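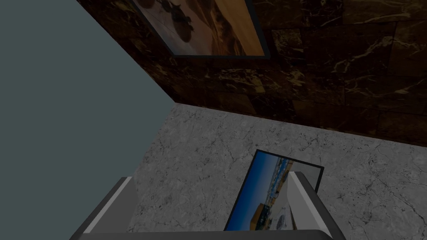

Brown marble wall meeting plain gray wall, light marble floor.

10th March

Grout shrinkage and joint color, continued from the last entry. Sandar powder, dark shade, mixed against the Pruruveck we have been using as control.

Mixing. Both powders weighed dry, water added first to the bucket, powder second. Paddle on the slow setting. Sandar goes lumpy early and then loosens without more water if left to slake. Pruruveck is smooth from the start. Slake time held at 8 minutes for both, although the Sandar bag asks for less. Will run the bag time separately so the two effects don't get mixed up in the same table.

Molds. Steel bar molds, release oil wiped on and wiped off again. Last time the oil was left too heavy and the bars had a greasy skin on one face, which made the length readings drift. Those readings are struck out in the table, not deleted. Contact studs cleaned with alcohol before each bar went on the comparator.

Set A, Pruruveck at bag water. Demolded clean. No edge loss.
Set B, Sandar at bag water. One bar broke at the stud on demolding. Void at the break, so poor compaction, my fault. Replaced from the same bucket but late in the pot life. Flag it.
Set C, Sandar with extra water, on purpose. Bleed water on top inside the first quarter hour. Surface pale and chalky when scraped.

Curing cabinet held at 50 percent RH overnight per the logger. The cabinet's own dial read 67 and has been wrong since July. Go by the logger. Tape over the dial, please.

Shrinkage so far: A and B cannot be told apart with the readings we have. C is clearly worse and still moving. Too early to quote a number to anyone. The Branddale office has asked twice and the reply is the same.

Color. This is the part that needs thought. Dark grout between dark polished stone looks fine damp and goes blotchy as it dries, worst where the joint was sponged hard. Pale patches on C follow the sponge strokes exactly. On A they are faint. Wiped one patch with dilute acid on the scrap panel only (not on anything calcareous that we want to keep) and the patch cleared, so salts at the surface and not a loss of pigment. On real marble the acid is out of the question. Needs to be solved at the water and the sponge.

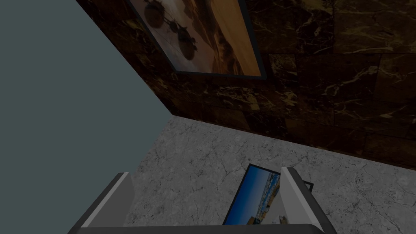 Stone in horizontal rows, joints slightly darker than the slabs. Framed picture near the top.

Joint color relative to the stone: with a heavily veined slab there is no single stone color to match. Options are the ground color, the vein color, or something between. Put three strips of cured grout on the scrap slab and looked at them under the bench tubes and again by the window. Matching to the vein makes every joint show. Matching to the ground hides the joint over most of its length and leaves a short dark bridge where a vein crosses. A shade slightly darker than the ground did best by the window. Under the tubes I could not separate it from the straight match. No instrument reading taken, the head is out for calibration.

Sponging. Tried three wringing levels: dripping, squeezed by hand, squeezed through the roller. Roller is the only one that left an even surface on the Sandar. Diagonal strokes, one pass per face, rinse. The hand-squeezed sponge gave different results on the first and last joints of the same panel, so it is no use as an instruction to an installer.

Stock. Opened a new Sandar bag halfway through set C. Lot codes differ. Should have checked before opening. Set C is therefore two lots and gets repeated. Mercado has quoted up to 145 kg from a single lot, enough for the full program plus the site mock-up. Order it and keep it on the pallet, off the floor.

To do
Repeat C, one lot.
Bag slake time on Sandar, bars and one panel.
Color readings on the three strips once the head is back.
Look up whether the polished edge was beveled on the scrap slab. It changes the apparent joint width and I did not note it.
Next length readings tomorrow morning, before the cabinet is opened for anything else.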